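Gaming Law and Regulation – Handout for Week 2

Welcome back, everyone! Last time we got a little carried away with lotteries, so today we start properly on license conditions, and I'd like you to keep the Flavik file open beside you (page 13 is the one we'll lean on most).
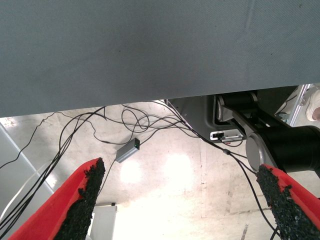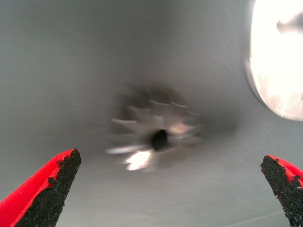

Now, a bookmaker's license is a promise as much as a permit – Flavik promised to check the age of every new customer before the first bet, and in 80 of the 478 accounts reviewed it simply hadn't. Please read the Nanmont decision before November, and jot down how you would have set the fine.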